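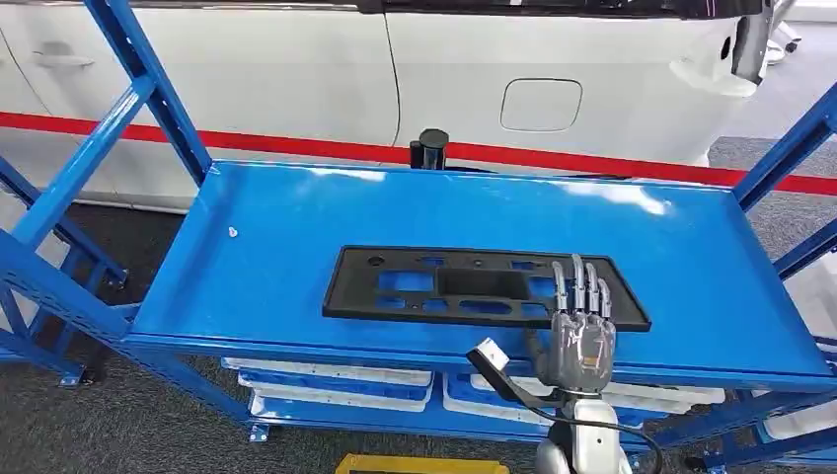
The blue rack, top shelf, with the black panel that started all this.

From: Siv Tveit
To: Trernutum members list
Subject: Re: Blue rack, bins and the black panel

Hello all,

Sorry for the slow answer, I've been meaning to sit down to this since breakfast and it is now gone nine in the evening. Kjell asked several things at once so I'll go through his message in bits.

Kjell Skjelbred wrote:
> I popped in to fetch my tape and noticed the blue rack has
> been put to use, which is nice to see. Are we keeping it?
> I thought it was only on loan from the Jekitz lot.

We're keeping it! Gülizar sorted it out with Jekitz in August, they're clearing their upstairs and were glad to see it go. They wanted 80 for it and we paid from the tea money, so if you haven't put anything in the tin for a while, please do. I'm very fond of it already. It's that really bright glossy blue, powder-coated, and the top shelf has a raised lip all the way round so small things don't roll off and vanish under the rack. There is one little white mark over on the left of the top shelf. I've been at it with a damp cloth and it won't shift, so I suspect it's a chip, and if anyone has a bit of blue paint left over at home I'd be grateful for a dab of it (a near match will do, I'm not proud).

> Secondly, what is the black plastic thing on the top
> shelf? Flat, rounded corners, full of holes. I nearly put it
> in the recycling and then thought better of it.

Thank goodness you thought better of it. I don't know what it is either! My first guess was some sort of front plate, what with the row of rectangular openings, all different sizes, and then a round hole up near one corner. But there's also a deeper pocket in the middle, as if something is meant to sit down into it, and I can't think what would be that shape. Solveig reckons it came in with the boxes from Lotier. Ragnvald says no, it was here before those boxes, and he remembers moving it off a windowsill. Does it belong to anybody? Please have a look when you're next in and tell me if it rings a bell. It's staying on the top shelf until somebody claims it, and please nobody tidy it away in the meantime, however tempting.

> Thirdly, are the white bins up for grabs? I could do with
> a couple for my offcuts.

Hmm, no, sorry Kjell. The ones on the tier below are spoken for. I know they look lovely, white with the blue insides, and they go so well with the rack that people assume they came as a set (they didn't, Gülizar found them somewhere else entirely). The plan is for fixings in some and cable in the rest, and I'd like to get that done before anyone adopts one. The only thing I'm not happy with is how they're arranged on the left, it means shuffling the one out to get at the other, and I know what we're like, we'll use whichever is easiest to reach and forget what's in its neighbour. If somebody has a better arrangement in mind I'm all ears. I did wonder about swapping to shallower ones from Mondal but they only sell them by the pallet, or so it felt from the price list.

Labels: I ordered a roll and misread the listing, so we now have 1,000 of them. Help yourselves. Take some home. Take some for your mother.

> Last thing, is the rack stopping where it is? It's a bit
> close to the door for my liking.

I measured it this afternoon and it's 109 cm along the front, and there's 80 cm clear between the end of it and the door, so a trolley does get through, though you have to mean it. My own worry is more about the carpet. Solveig would like the rack shifted further in, and I can see why, but once it's loaded up it'll leave dents wherever it stands and that grey speckled stuff goes right through the room.

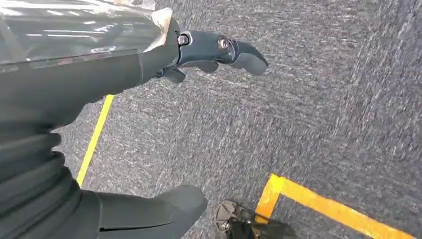 It does hide a lot, I'll give it that. I dropped a washer last week and spent ages on my hands and knees patting about for it, it was practically the same colour as the speckles. So before we move anything heavy I'd like to put something under the feet, squares of hardboard or those rubber cups people use under pianos. Ragnvald, didn't you have a bag of those left from your sister's flat? If they're too small don't worry, I'll go and buy some.

What I'd suggest is that we leave the rack where it is for now, get the bins filled and labelled, and then decide. If we do decide to move it we lift the bins out first and carry it between two of us, no dragging please. I'm around most mornings from ten and can make room in the evening if that suits people better, just say.

Oh, and whoever left the good scissors in the sink, I've dried them and they're back on their hook.

Kjell, I do have an old wooden crate in my shed that you're welcome to for your offcuts. It's got a split in one side but it would hold plenty. I could drop it round or leave it by the coats for you, whichever's easier.

All the best,
Siv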